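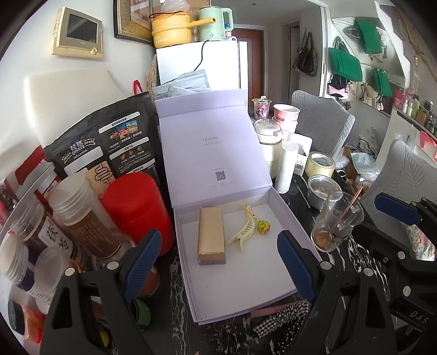 A hair clip, a lollipop and a narrow gold box, in a white gift box with a hinged lid.

I love a small gift box, and I think we should all be giving more of them. I don't mean the giant baskets wrapped in crackly film, where you dig through 200 strips of shredded paper to find one jar of jam. I mean a box you can hold in one hand, with three things in it and a lid that stands up when you open it!

Look at the lollipop in its green and yellow wrapper. On its own it's a checkout-counter treat. Put it next to a cream claw clip and a gold box and suddenly somebody has thought about you — the candy is for now, the clip is for tomorrow morning, and the gold box you get to wonder about a little longer.

My friends say the box is a waste of money. I paid 9 dollars for a plain white one at Tanasarn last May and I'd do it again. Mine has been handed back and forth between my sister and me ever since (it currently holds tea bags and a very nice eraser), and the hinge is still good.

What I'd skip is the filler. Skelard sells a tissue pack with 260 sheets in it, and I own one, and I regret it. A shallow tray doesn't need padding. Let the things lie a bit crooked, the clip on a slant, the stick of the candy pointing wherever it likes.

And please pack it at the kitchen table, with the jars and pouches still out. I've done my best ones that way, with dinner half started.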